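I have come around to the mixed basket. For years the advice has been to sort toys by kind, with balls in one tub, blocks in another and play food in a third, and a label on each. I did it myself, with 14 tubs, and I don't recommend it. 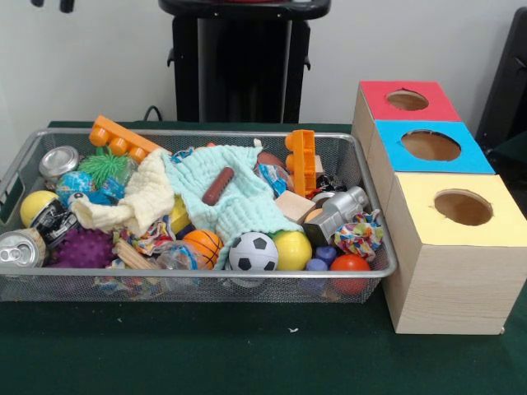
How many containers does a playroom need? One big one, and a separate spot for whatever comes with its own box.

Small children don't play by category. A toy sausage goes to bed under a tea towel and a football gets fed. Sorted tubs mean all of them get tipped out to make one game, and an adult puts roughly 95 per cent of it back.
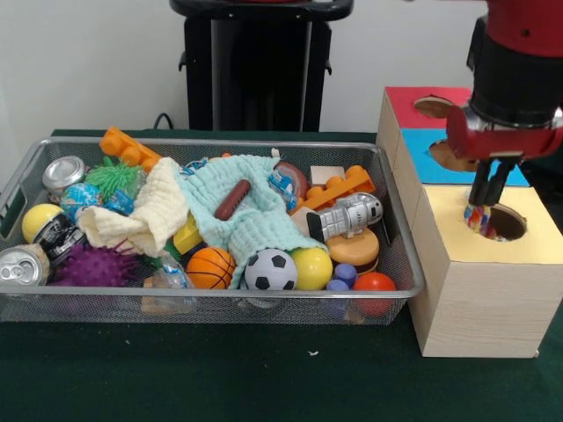 Trotden Quarterly, No. 100, p. 14

The shape sorter is my exception. It should stand beside the basket, because a sorter with its pieces lost at the bottom of a pile is no use to anyone.

Ryota Tsuchiya, my neighbour in Karness, disagrees. He says a full basket teaches kids to dig and dump. He has a point about depth. A shallow basket, or a bin you can see into from above, fixes most of it. Empty cans are another matter, and I'd check any rim for sharp edges first.
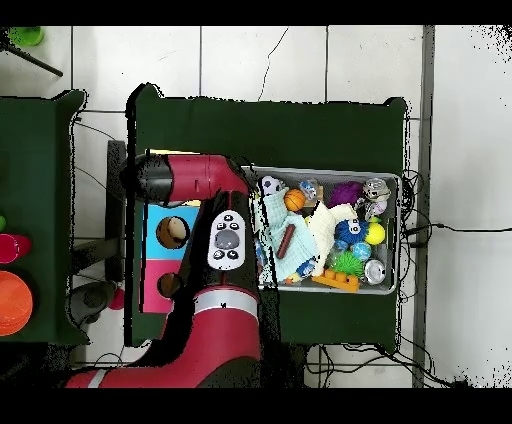
*Balls, blocks and cloths in together, sorter to the side.*

I gave the tubs away in July. The labels are still in a drawer.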